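Teardown bench going automated, what happens to us?
posted January 20, 2023

Work at Namura, PC recycling, 6 of us on the bench. They want the arm doing the CPU pulls. Old desktops, dried paste on the chip, memory out. Anyone been thru this? Do hours get cut?

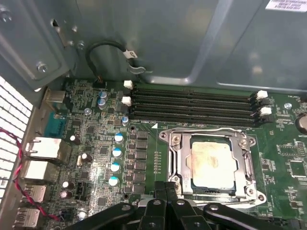
Kamil Halás
We went thru it in September. No layoffs but the job changed. Less screwdriver, more sorting and clearing faults. Get the retraining in writing, and ask who gets blamed for bent pins.

Mallet
depends on your boss. mine cut overtime first. Socket work is slow anyway, tight fit next to the retention frame and teh lever
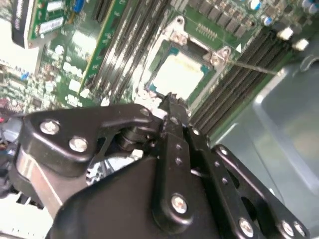 Related: Who pays for retraining?

Tavora
Ours paid 20 hours. Ask before you sign.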